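Laundry bags: drawstring opening in the wash, whites coming out gray
Opened by Simin Kermani, Wed 14 August

Status: closed

Problem as reported

Guest house linens go down to the laundry in mesh bags. Since the new bags came in, several have come out of the washer with the mouth wide open and the contents mixed into the rest of the load. Two white pillowcases picked up a gray tint from a dark towel. One cord wound itself around the agitator and had to be cut off. Washer is the Golestani top loader, normal cycle, warm.

First reply, Afshin Rostami

Please confirm which bags. We have the old zip ones from December and the new drawstring ones from Briltar. Also tell me how full they are when they go in and how the cord is being closed.

Reply, Simin Kermani

Drawstring ones only. The zip bags are fine. I fill them until the cord will just close, then pull it tight and tie a bow. Some of the other staff only pull it and leave it.

Checks carried out

1. Cord lock. The new bags have no toggle. A cord that is pulled and left will slip back as soon as the drum moves. Ran a load with four bags pulled but not tied, and all four were open at the end.

2. Bow knot. Ran the same load again with bows. Two of the four were open. A bow holds better than nothing, but the loops catch on things.

3. Fill level. Weighed a full bag at 29 ounces dry. At that weight the hem is under strain before it even gets wet. Took out a third of the contents, tied it the same way, and it stayed shut.

4. Position of the cord. The cord runs through the hem at the opening, and on most of the bags it had bunched up on one side. When that happens, one half of the opening closes and the other half gaps. Lay the bag flat on the table with the whites inside, push the fabric up toward the closed end, and work along the cord until it is even from left to right before pulling it.
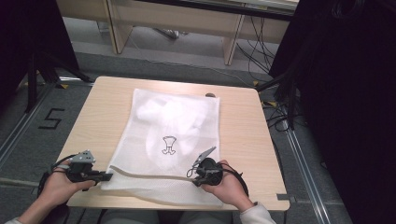
5. Knot. Pull both ends together, tie one overhand knot close to the hem, then a second on top of it. Tuck the tails inside the bag. Ran this three times with no bags open – including once on the heavy cycle.

Cause

Overfilled bags, and cords left untied or tied in a bow. The gray tint came from the dark towel being in the same load. The bag doesn't stop dye, so sorting still matters.

Fix

Fill to two thirds. Even out the cord, double knot, tails in. Whites go only with whites. The tinted pillowcases were soaked overnight in Zasamix and came back close to white, good enough for the staff room.

Follow-up, Pouran Ghorbani

Can we have toggles instead? The double knot is slow to undo when it's wet.

Reply, Afshin Rostami

Ordered a pack of 70. They will go on the bags as they arrive. Until then, undo the knot with the handle of a spoon, and don't cut the cord. Kamran Farahani has the key to the supply closet if anyone needs a zip bag in the meantime.

Closed by Afshin Rostami. Reopen if a knotted bag comes undone.

Contact the linen desk | Copyright Lernerero Guest Houses | Back to top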